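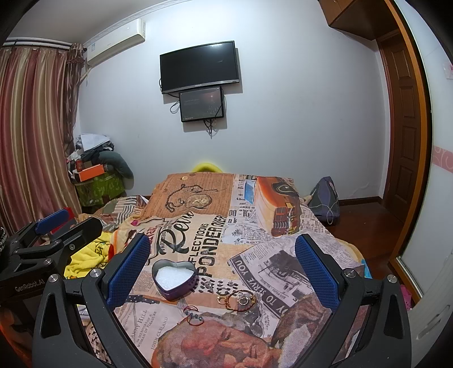
I stopped my newspaper in October, and the man on the phone asked me why. I had prepared for this. I said something about the price, which had gone up twice, and something about my eyes. The true answer is that I had 136 of them stacked in the hall, and the one on top was still folded the way it had left the truck.

I'd like to defend the newspaper, all the same. I'm aware of how that sounds coming from a deserter.

People who mourn newspapers tend to mourn the wrong parts. They talk about democracy. I read the Dundthorpe paper for eighteen years and I can report that democracy got a half page on a good day, next to an ad for gutters. What I miss is the stuff I never asked for. I never in my life went looking for the results of a marrow contest, yet I knew for several years running that Caradog Pumphrey had come in second, and I had feelings about it. When he finally won, I told my wife at breakfast. She already knew. She'd had the paper first.

My phone would never tell me about Caradog Pumphrey. My phone has decided that I am interested in knee pain and a war, and it brings me both of these from the moment I wake up. I looked up knees once.

The other thing about a newspaper is that you got to the end of it. There was a last page, with the tide tables, and after that you were informed and could go and do something else. I have never once been finished with my phone. I put it down the way you leave a party where the host is still talking.

Of course we've kept the look of the thing. You can buy newsprint by the yard now, on curtains, on cushions, on wrapping paper, all headlines and columns in a dignified old typeface, and I'm told it sells very well. Moven, the home store out by the bypass, has a whole aisle. My neighbor Waltraud Teuber owns a shower curtain of it and says she has read it more thoroughly than anything else this year. I believe her. It doesn't update.

She still takes the real one too, I should say – 10 dollars a week, delivered into the hedge. She's offered to pass it on to me when she's done, and I've said yes, so I now read Tuesday's news on whatever day she gets around to it. The marrow results came through last week. Pumphrey was third.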